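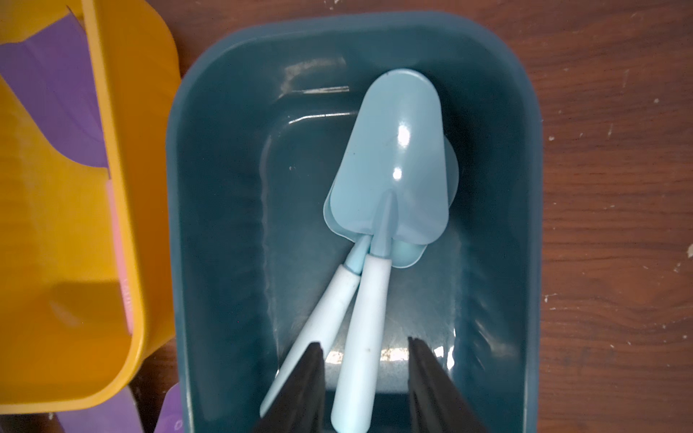

# Zesum: decisões de taxa de juro e composição dos conselhos

Zesum é um conjunto de dados pequeno sobre as reuniões de política monetária. Cada linha corresponde a uma reunião e indica a taxa decidida, o número de votos a favor e contra, e o cargo de quem presidiu. O português não é a minha língua materna, por isso agradeço correções ao texto.

## Conteúdo

| Ficheiro | Linhas | Descrição |
|---|---|---|
| `reunioes.csv` | 1.265 | uma linha por reunião |
| `votos.csv` | 1.023 | só reuniões com votação publicada |
| `mandatos.csv` | 86 | início e fim de cada mandato de presidente |

## Campos principais

- `data_reuniao`: data do comunicado, no formato AAAA-MM-DD
- `taxa`: taxa diretora depois da decisão, em percentagem
- `variacao_pb`: diferença em pontos base
- `presidiu`: `presidente`, `vice` ou `outro`
- `fonte`: endereço do comunicado ou da ata

## Método

Os comunicados foram lidos e transcritos à mão por Eskil Fjeld. Ivar Holmgren fez a segunda leitura - quando os dois valores eram diferentes, ficou o valor da ata. A primeira versão tinha 1.277 reuniões; 12 foram retiradas em março, porque eram chamadas telefónicas sem decisão.

## Limitações

Alguns bancos centrais não publicam os votos individuais. Nestes casos a reunião não aparece em `votos.csv`, e isto não significa que a decisão foi unânime. Os bancos com corredor de taxas têm só a taxa central, o que pode esconder mudanças nos limites.

As atas antigas usam nomes diferentes para o mesmo órgão (conselho, comité, direção). Nós guardamos o nome original no campo `orgao`.

## Licença e versão

CC BY 4.0. Versão 1.2, 2021-08-15. Os erros podem ser comunicados nas issues do repositório, com a data da reunião e a fonte.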